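Print this page | E-mail this page

Prallar releases two-arm teaching kit for handling tableware

ZERNMONT, December 2023. Prallar has released Zotness, a bench-top kit for teaching two-armed robots by remote control. It is meant for laboratories and small automation firms that need recorded handling tasks but do not want to write motion code for each one.

The operator moves a pair of hand-held leader arms, and the two arms at the bench copy the movement. Joint positions, gripper opening and camera images are stored together against a single clock. A recording can be replayed, trimmed or thrown away from the same screen.

The release includes a first task set, named Işık, which deals with plates and a wire dish rack. It holds 2765 recordings made by 17 operators. Starting positions of the plates and rack were changed between recordings, and both arms are used throughout.

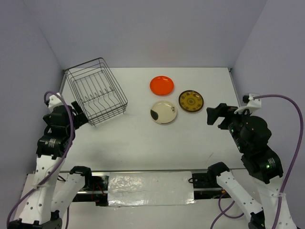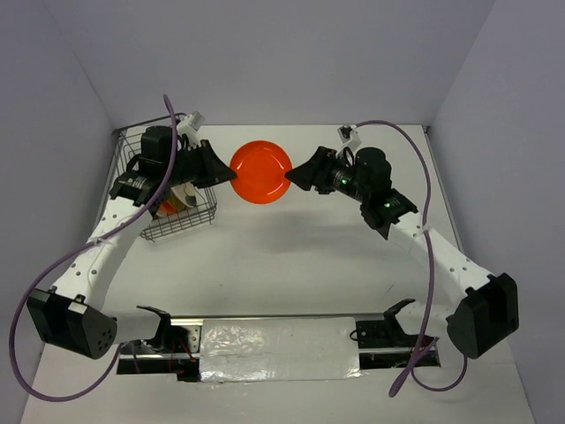

"Plates are awkward for a pair of grippers," said Yiğit Ekinci, head of engineering at Prallar. "The rim is thin and the surface is smooth. If one arm moves a little ahead of the other, the plate turns. An operator corrects that without thinking about it, and we want the correction in the data."

Teaching by hand is also supported. In this mode the motors are released and a person guides the arms directly. Prallar recommends it for setting fixed points such as the rack position, and remote control for the task itself, as hands near the grippers would otherwise appear in the camera images.

New operators complete a short practice course before their recordings are accepted. Sinan Duman, who runs operator training, said most people need up to 200 attempts before their timing settles. "The early ones are kept, but they are marked as practice," he said. "Customers can leave them out."

A trial version of the software was supplied to selected users in August. Changes made after the trial include a foot pedal for starting and stopping a recording, and a warning when the two arms drift out of step.

Zotness is available to order now. Existing customers can download the Işık task set at no charge.

Contact: Press Office, Prallar, Zernmont | © Prallar. All rights reserved. | Back to top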